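Ticket: Stock sync to Sodivon drops rows after nightly export
Status: Resolved
Priority: Medium
Component: Export / scheduled jobs
Opened: 2019-07-09

Summary

Nightly export from the inventory database to Sodivon finishes with exit code 0 but the row count on the receiving side is short. Source table holds 1,489 active items. Sodivon shows 1,000 after each run. No error in the job log, no error in the Sodivon import history. Manual export from the admin page gives the same result.

Environment

Database server: Sarnano, production
Scheduler: Tekleab, default queue
Transfer: HTTPS, JSON body, one request per page
Last known good run: end of April, before the item table was merged with the parts table

Steps to reproduce

Open the export page, select All active, leave the filter blank, press Run. Wait for the job to show Done. Compare the count in the job footer with the count on the Sodivon dashboard. The footer says 1,489. The dashboard says 1,000.

Initial checks

Disk space on Sarnano is fine. The clock matches the scheduler. The API token is valid and has write access to the items collection. Restarted the worker and reran the job, no change. Cleared the local cache and reran, no change. Turned on verbose logging for the transfer step.

The verbose log shows two requests per run. The first carries 1,000 items and gets a 200 reply. The second carries the remaining items and also gets a 200, but the reply body is an empty list where the first one has a list of accepted IDs. The job only reads the status code, so it counts the second page as sent.

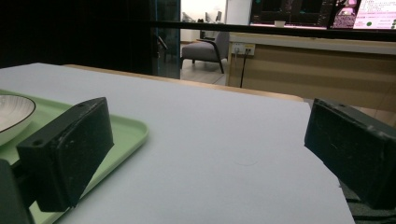 Transfer log

Saved the body of the second request and posted it by hand with the same token. Same reply, 200 with an empty list. Posted a single item from that page and it was accepted. Posted the first half of the page and it was accepted. Posted the second half and got the empty list again. Kept splitting until one item was left that fails by itself.

The item came from the old parts table. Its location code is an empty string. Items with a null location are accepted, items with a filled location are accepted, an empty string is refused. One refused item causes the whole page to be dropped.

A query on the source table for location = '' returns 313 rows. All of them came over in the merge. They sort to the end of the export because their IDs were assigned last, so the first page is never affected.

Cause

The merge script wrote empty strings where the parts table had no location. The item table had always used null. Sodivon treats the two differently and reports the refusal only in the reply body.

Fix

1. Set location to null on the 313 rows. Backup of the table taken first, kept on Sarnano under the ticket name.
2. Changed the export query to convert empty strings to null in the location, bin and supplier columns.
3. Changed the transfer step to compare the number of accepted IDs with the number sent. A mismatch now fails the job and writes the page number to the log.
4. Raised the request timeout in Tekleab from 30 to 60 seconds. Not related to the fault, but the second page was close to the limit with verbose logging on.

Result

Manual run after the fix: 1,489 sent, 1,489 accepted, dashboard matches. Scheduled run the same night gave the same counts. Verbose logging turned off again.

Open items

The Fernico label export uses the same transfer step but has its own copy of the code. It still checks the status code only. Separate ticket opened for that, linked below. Do not copy the new check over as is, the Fernico reply uses a different field name for the ID list.

Closed by: support, second line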